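An afternoon at the Vokcombe robotics open day

I'd been meaning to go to the student robotics open day at Vokcombe for ages, and this year my neighbour Carol Kettle finally dragged me along (her nephew is on the course, so she had an excuse). We got there late, having driven past the turning twice, and missed the welcome talk completely. We did get there in time for the coffee, so no harm done.

The whole thing takes place in the Cartwright building, up two flights of stairs, in a long room with a corridor of smaller labs coming off it. You get a sticker and a folded map and then you just wander. I liked that. At the last open day I went to, somewhere else, we were marched about in a line and I couldn't hear a word from the back.

Our first stop was the line followers, little buggies trundling round a track made of black tape. One kept giving up at the same corner and its owner, who can't have been more than nineteen, kept picking it up and talking to it quite sternly. Carol asked how fast it could go and got a very long answer about wheels. I wandered off to look at the posters.

The bit I really want to tell you about was in the second lab, though. The project is called Kiltska and it's run by Ľubica Kolář with a small group of second and third years. They are teaching a robot arm to do tabletop jobs, picking things up and putting them down again mostly, and the way they do it is by having people do the job first with a gripper you hold in your hand. There's a camera on it, so every go gets recorded from the gripper's point of view, and the arm learns from all those goes. They have 2000 recordings so far and want 3000 before they're happy. Ľubica said the first 1000, done back in January, were nearly all thrown away because they'd changed their minds about where the camera should sit. She was very cheerful about it. I'd have cried!

You could have a try yourself, and of course I did. It's an odd feeling, like shaking hands with somebody through a letterbox. You squeeze, the fingers close, and you find you've got no idea how hard you're pressing. I chased a cotton reel right across the table and on to the floor, and a boy of six or seven who went after me got it first time. After that I watched what came up on the laptop, which I found more interesting than the doing of it, if I'm truthful. You start to see a table quite differently when you're looking along two black fingers.

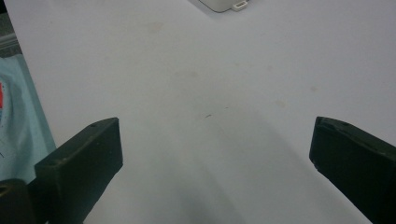 What the gripper sees on the Kiltska table, fingers wide open and nothing between them.

I asked one of the students whether marks on the table bothered the robot, as I'd noticed a few pale stains on the white. She said it was a fair question and that shadows worry them more, the gripper's own shadow especially, as it moves about whenever your hand does. They've tried different lamps. There is a theory in the group that the best recordings come from people who aren't thinking about it too much, which would explain the six-year-old.

Carol by this time had found the club table at the far end of the corridor. The club is called Vurkitent (I asked three people what it means and got three shrugs) and it enters a competition every year where the robots have to clear a table of odds and ends against the clock. They were knocked out early last time when a cable came loose. This year's machine was in bits on the bench, and a very patient lad showed us how the wrist goes together, twice, because Carol wanted to see it again. He let her do up one of the screws and she's been telling people she works in robotics ever since.

If you're thinking of going, parking is free but the car park is tiny, so come early. The stairs are steep, but there's a lift round the back if you ask at the desk. The sandwiches had gone by two o'clock. Carol's nephew, by the way, was on car park duty all afternoon and we never saw his project at all.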